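Section 4: Comparing two grippers on the switch panel task
April
By Selma Georgiev

Before you begin this section, the simulator must be installed and the arm must move to its home position without an error (Section 3). You will run the same task two times, first with the Vidus gripper profile and then with the Steren profile, and compare the results. Please keep the same arm, the same panel file and the same controller settings in both runs. Only the gripper profile and its tool offset are changed.

4.1 Loading the task

1. Open the project "Clevedon" and choose the task file switch_panel.
2. Set the random seed to 2,931. With another seed the panel is placed at a different angle and your two runs cannot be compared.
3. In the Gripper menu, select Vidus.
4. Press Reset and wait until the arm has stopped.
5. Select the overview camera. Check that the whole panel is inside the view and that the base plate of the arm stands flat on the work surface.

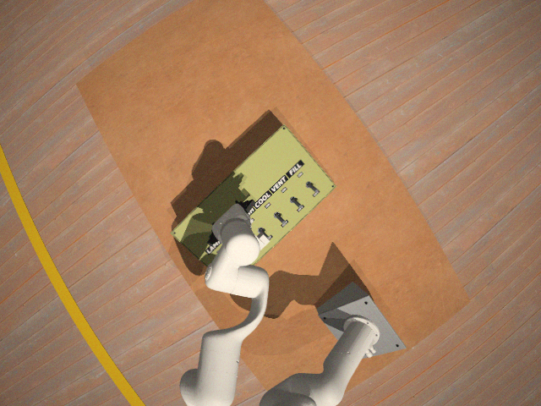

Figure 4-1. Overview camera, gripper over the lower left part of the panel. The FILL, VENT and COOL labels are readable.

Note: In the overview camera the arm will often hide one or two labels. It is not a fault of the panel file. Use the second camera when you must be sure which switch is under the fingers.

4.2 Setting the approach height

The approach height is the distance between the finger tips and the top of the lever before the arm goes down. The default value is 51 mm. It is a safe value for both grippers, but it makes each attempt slow.

1. Open Controller > Approach.
2. Enter 51 and press Apply.
3. Move the arm to the first switch with the Step button. Do not use Run yet.
4. Change to the close camera and look at the finger tips.
5. Lower the value in small steps until you are satisfied with the clearance. The lowest value that we recommend is 23 mm.

CAUTION: Do not change the approach height while the arm is moving. The controller accepts the new value immediately and the fingers can go through the panel surface. If this happens, press Reset and start from step 1.

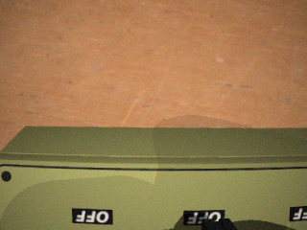

When the clearance is set, save it under the name of the gripper. The value is not shared between profiles, so you will have to repeat steps 1 to 5 after you change to Steren. I advise writing both values on paper also, as the Reset All command deletes them without asking.

The close camera has a narrow view. If you lose the switch from the picture, go back to the overview camera, find the tool, and then return. Turning the close camera by hand is possible but it takes much time to bring it back to the same position.

4.3 Running the comparison

1. With Vidus selected, set Attempts to 100 and press Run.
2. When the counter stops, save the log.
3. Select Steren, load its tool offset, and set the approach height again as in 4.2.
4. Press Reset. Check the seed one more time.
5. Press Run and save the second log under a different name.
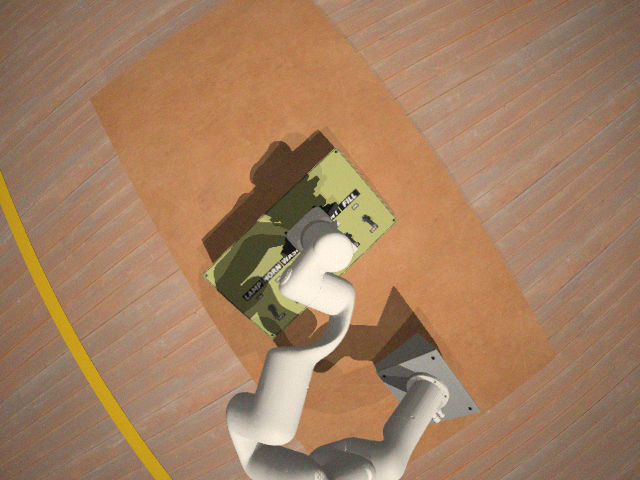
Figure 4-2. Overview camera, tool over the centre of the panel. LAMP, HORN and FILL can be read.

Note: The order of the switches is taken from the task file. If you wish to test only one switch, enter its label in the Target field in capital letters.

4.4 Reading the logs

Open both logs in the Spahić viewer. Each line gives the target label, the result and the time of the attempt. An attempt is marked MISS when the lever has not changed its position, and CONTACT when the fingers have touched the panel face. Look first at the CONTACT lines. Many of them on one label usually mean that the tool offset is wrong, and it is better to correct the offset and repeat the run before you judge the gripper.

If the viewer shows no lines, the log was saved before the counter stopped. Such a log cannot be repaired and the run must be done again.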